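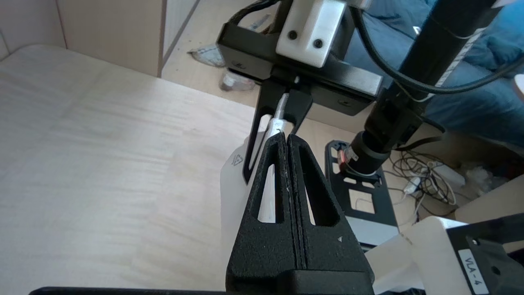 The Bags We Keep

By Chrysoula Drakos

In my mother's kitchen in Relgate there was a drawer for plastic bags, and it was forbidden to throw one away. The thick ones were on the left and the thin ones on the right. When I moved to my first apartment I took with me two pots, a blanket and the habit of the drawer. I have kept this habit for many years, and only last June did I sit down to ask myself what is really inside.

I took everything out and put it on the table. I had 54 bags. Most of them were the thin, whitish kind in which clothes and cloth arrive by mail, the kind you can almost see through. They are very light, so you do not notice how many come into the house. A shirt has one. A set of napkins has one, and inside it sometimes a second one, smaller.

The first thing to learn about such a bag is to find the small triangle of arrows and to read the number in it. The number tells you the type of plastic. For years I believed that the triangle means "this can be recycled," and many of my friends believe the same. It is only a name for the material. If your town collects this material, good. If it does not, the bag goes to the ordinary trash, triangle or no triangle. In Relgate the soft bags are not taken from the street bins, but there is a box for them at the entrance of the Plevano store, and they must be clean and without paper labels.

The second thing is the folding. A bag that is thrown in the drawer takes the place of ten bags. I tried to roll them, to tie them in a knot, and to make the little triangles which my aunt makes so beautifully. The triangles are pretty, but I have no patience for them. Now I put the bag flat on a wooden table, press the air out with my arm from the closed end to the open end, fold it in three along its length, and then fold it two times more. The wood is good for this work, while on a glass table the bag sticks and makes you angry.
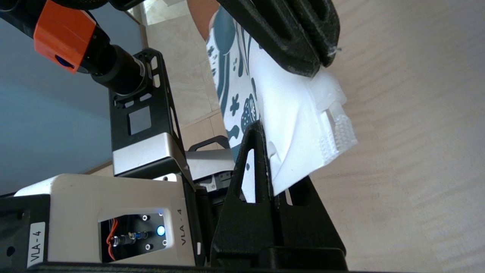 Issue 9 | Page 40

Cloth is another question. Many people keep their fabric in the same bag in which it came, and I did so too, until I opened a printed cotton after two winters and found that it smelled of the shop. A thin bag is made for the journey. For the closet I prefer a cotton pillowcase, or a box with a lid that does not close too tightly. If you must use plastic, leave the end open and put the fabric in with the print to the outside, so you can recognize it without pulling everything out.

Fabric with a pattern of fruit or leaves deserves some attention before it is folded. Look which way the pattern goes. I always fold with the design standing upright, and I write the length on a piece of paper and pin it at the corner. At Jusier, the small sewing shop where I buy my remnants, they do it in this way, and they can find one piece among 100 in less than a minute. I am slower than they are.

There is also the matter of the bags with a closure, which I keep apart from the others. They are stronger, and they are useful for buttons, for elastic, for the socks in a suitcase. I wash them by hand with a little soap and stand them open over a glass to dry. The thin ones I do not wash. If something was spilled in them, I let them go.

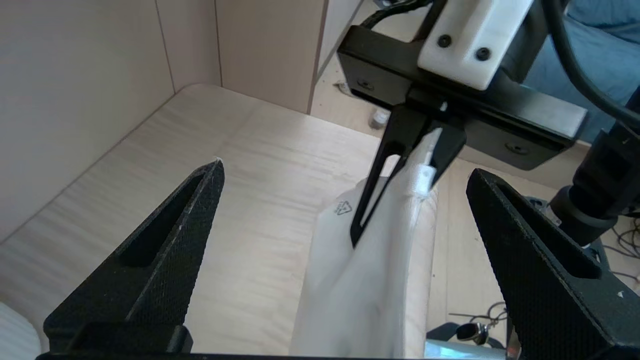

A bag which is wrinkled is not a bad bag. It can still go around a pair of shoes, or between two plates when you move to a new home. I smooth the large creases and forget the small ones. But when there is a hole, or when the plastic has become yellow and makes a dry sound, it is time to say goodbye.

After that afternoon in June I gave myself a rule. The drawer may have nine thin bags and as many strong ones as fit behind them. When number ten arrives, one must leave. My mother, when I told her this on the telephone, was quiet for a moment, and then she asked what I had done with the other ones. I brought them to her the next week, folded in three, and she put them on the right side.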